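Section 4: Recording your first batch on the panel

OK, so you've finished the wiring check in section 3 and the arm homes without complaining. Now we get to the part I like, which is collecting examples! I've written this the way I do it myself at Vinesbridge, so if your habits differ, fine, but please keep the numbering and the file names the same or Dezső Illés will come looking for you (he merges everything at the end).

4.1 Before you start

1. Log in to the Skormont recorder and open a new batch. Give it the task name plus your initials, nothing else.
2. Set the target to 500 episodes. The old default was 700 and it's still in the drop-down, so check it.
3. Write the start pose of every switch you plan to touch in the batch notes. Do this before the arm moves.
4. Clear the preview buffer. If it says 2554, it's full and will quietly drop your first few clips.

Note: the recorder saves the operator name from the last session. I've logged a whole morning as somebody else more than once.
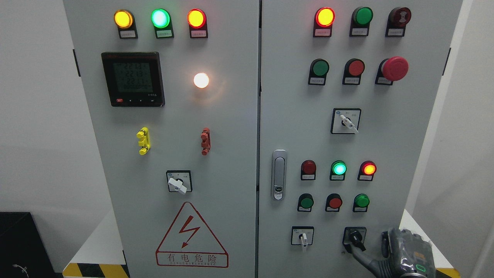
Turning tasks are where I'd begin, and rotary switches are the friendliest of the lot. A button press is over so fast that half your early clips will be mush. With a knob you get a nice long motion to learn from, and you can feel through the handles when the fingers are seated. I start with the black lever low on the right-hand door, the one the gripper is on, and leave the white one beside it for the second batch, once my wrist has settled down. Keep well clear of the big red mushroom-head stop higher up on that same door when you swing in and out.

4.2 Recording an episode

1. Bring the gripper to the ready pose and press the left pedal. Wait for the beep.
2. Approach the lever slowly from the lower right. Close until you feel contact, then a touch more.
3. Turn in one smooth go. If you stop halfway to think, finish the turn anyway and mark the clip "hesitant".
4. Open, back straight out, and return to ready.
5. Press the right pedal to save.
6. Put the switch back where it started before the next one.

Caution: the panel is live during recording. Hands stay off both doors, and resets are done with the arm too. Yes, it's slower.

Note: don't delete failed grabs! Tag them "miss" and carry on. We use them, and the Nekberg batches were a lot less useful without any.

4.3 Mixing things up

Every 19 episodes, change something: the start height, the wrist angle, the speed of your approach. Small changes are plenty. I like to nudge the base a little too, but rerun the camera check from section 2 if you do, and write down that you did it.

If the fingers slip off the lever twice in a row, look at the pads. The Fuchs pads wear smooth on the inside edge first, and spares are covered in section 7.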